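4. Open-Day Demonstration

4.1 Setting and procedure

The two-arm workstation described in Section 3 was shown to outside visitors at the Wikström building on December 7, 2024. The event differed from our laboratory sessions in two ways that matter for the analysis. Visitors could stand next to the equipment while it was powered, and they could ask the operator to change the order of the tasks. Neither condition had been present in the September trials, which were run with a fixed order and a closed door.

Speed was limited to the lower of the two settings in Table 2 for the whole day. An operator held the stop switch at all times. Visitors were told where the arms could reach, but no barrier was put up, because one purpose of the visit was to learn how close people would choose to stand when given only spoken instructions.
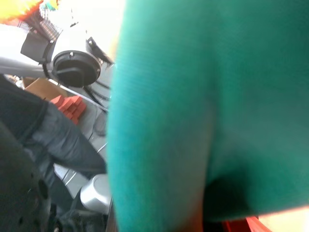
Spoken instructions alone did not keep people at a constant distance. Visitors moved in when an arm was still and moved back when it started, so the free space near the workstation changed from one attempt to the next. The Pemilley planner does not model people. It treats any unexpected contact as a fault, halts both arms, and waits for the operator to clear the fault by hand. We kept this behavior for the demonstration and logged every halt together with the joint positions at that moment.

A total of 121 attempts were logged, of which 14 ended in a halt. Attempts that a visitor asked us to abandon before the fingers closed were removed from the log and are not part of either figure.

4.2 Objects and layout

Objects were everyday items placed on a light tabletop within reach of one or both arms. We did not fix their positions with tape or templates. The operator set each item down by hand, and its angle on the table was left to chance. Rigid items with flat sides, such as cases and boxes, were used to check the approach direction of the fingers. Soft items were used to check closing force, for which the Trusa controller accepts a single limit per attempt.
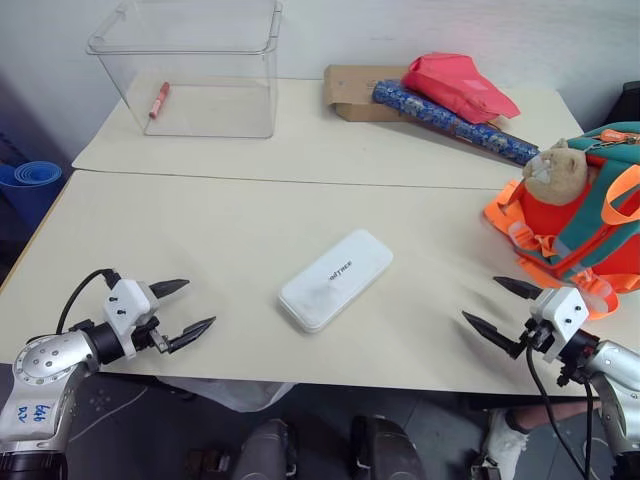

Figure 6. Tabletop during the open day, with both grippers open and a white case near the center.

The layout places some items where only one arm has a good approach. A backpack is a useful item under this constraint. It has straps, zippers and loose fabric, and the correct grasp point depends on what is to be done with it. In the laboratory the policy was trained on 258 recordings of bag handling, all made with an empty bag. Adding a soft item at the opening changes the outline seen by the wrist cameras and gives the fingers a second plausible target.

4.3 Soft items in close view

At short range the wrist view is mostly filled by the item itself, and the depth estimate becomes unreliable for fuzzy surfaces. The control loop therefore stops using depth once the fingers are on either side of the target and relies on finger position and motor current alone. The switch is made once per attempt and is not reversed, even if the item moves.
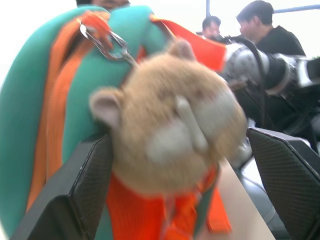
Tarek Harb objected that a one-way switch is too strict for plush and fabric, and asked that the loop be allowed to return to depth whenever the motor current stays flat after closing begins. We agree that flat current is a sign of a missed grasp. It is also what we record during the first part of a normal grasp on a very soft item, and the two cases cannot be told apart with the present sensors. A version with the reversible switch has been added to the Hillura test branch and is left for later work.

4.4 Limits of the demonstration data

The attempts reported in this section were not balanced across items. Visitors asked for some tasks again and ignored others, and the operator followed their requests. For this reason we give no success rate per item, and the open-day log is kept apart from the 1000 laboratory attempts analyzed in Section 5.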